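Why Is Pink a Color If It Isn't in the Rainbow?

Next time there's a rainbow over your street, try looking for pink. Go on, I'll wait! You'll find red on one side, then orange, yellow, green, blue and violet. But there's no pink stripe anywhere, and when I first noticed that I felt a bit cheated, because pink is all over the place. Flamingos are pink. Bubble gum is pink. The inside of your mouth is pink (go and check in a mirror if you like).

So where does it come from?

Let's start with light. Light from the sun looks plain and white, but it's really lots of colors mixed together. When sunshine goes through raindrops, the drops bend each color by a slightly different amount, and the colors spread out so we can see them one by one. Hello, rainbow.
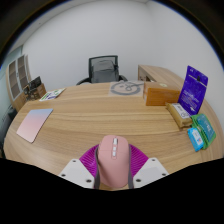 Now, most things around you don't make any light of their own. They just bounce it back. A ripe tomato soaks up most of the green and blue light that lands on it and bounces the red light to your eyes, so you see red. A white sheet of paper bounces back nearly everything. And something pink is in between - it bounces back lots of red, and a fair bit of all the other colors too. Red plus white! Your paint box works the same way. Take a blob of white, add a tiny dab of red, stir, and you've got pink.

I tried this in my kitchen with 2 pots of poster paint and I kept adding red until I had 18 different pinks on one piece of paper. My cat Nel walked across it before it was dry, so I also had pink paw prints on the floor. The palest pink looked like the inside of a seashell and the darkest one was nearly raspberry.

There's another sort of pink, the really loud kind, called magenta. Magenta is even stranger. Your eyes have special cells that notice color, called cones, and most people have three kinds. One kind is best at picking up reddish light, one greenish and one bluish. When red light and blue light arrive together with hardly any green, there's no single rainbow color that matches. Your brain has to come up with something, and what it comes up with is magenta. I think that's pretty clever of it. 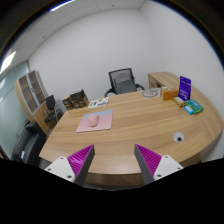
A pink computer mouse on a mouse pad that goes from light blue to pale pink.

Want to make some magenta yourself? You'll need 2 flashlights, some red and blue see-through candy wrappers, and a grown-up to help with the tape. Cover one flashlight with red and the other with blue, wait until it's dark (almost bedtime is perfect), and shine them both at the same spot on a white wall. Move them closer and farther away and watch the middle change. Please don't shine them in anyone's eyes, and that includes the cat's.

If your spot looks more purple than pink, try a second layer of blue wrapper, or pull the blue flashlight back a little. Mine took a few goes.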